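Sarkstead keeps a history of everything copied to the clipboard on a Mac and makes it searchable from a small panel. Version 2 went out in May. Its developer, Sveva Zanetti, works on it with one colleague, Guido D'Amico, who handles storage and sync. I spoke to both of them by video call on a Thursday.

The first version held its history in a single property list, read in full at launch. That was adequate for a few dozen text snippets and poor for anything larger. "People were keeping screenshots in there," Zanetti says. "The file grew, launch slowed down, and the panel took over a second to open on older machines."

Version 2 stores entries in an SQLite database, with images written to disk separately and referenced by hash. The default limit is 400 entries, adjustable up to 2,008. I asked why the ceiling is such an odd number. "It was 1,000 in the betas," D'Amico says. "Then I set it to 2,000 and left eight spare for pinned items, and the settings window showed the total. We never changed the label."

Search matches on plain text, source application and date. Typing the name of an app followed by a colon restricts results to items copied from it. Regular expressions are supported but switched off by default. 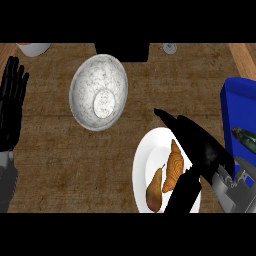
Password managers were the hardest part to get right. Most mark what they copy as concealed, and Sarkstead skips any item carrying that flag. Some do not, so there is also an exclusion list by application. "We ship the list with a few entries and let people add their own," Zanetti says. "I would prefer to read the flag every time, but I can't make other developers set it."

Sync is optional and runs through the user's own iCloud account. Images above a set size stay on the machine where they were copied. D'Amico describes conflict handling as simple: entries are never edited after they are written, so two Macs can only disagree about order and deletions. Deletions win.

The beta group had 158 testers. One of them, Elisa Leone, reported that items pasted into a remote desktop session appeared twice in the history. The fix was a short delay before reading the pasteboard, which can be changed in the Advanced tab.

Windows is not planned. A command-line tool is, and D'Amico already uses an early build to pipe entries into shell scripts. Zanetti would like to finish the keyboard navigation first. "You still need the mouse to unpin something," she says. "That's next on the list."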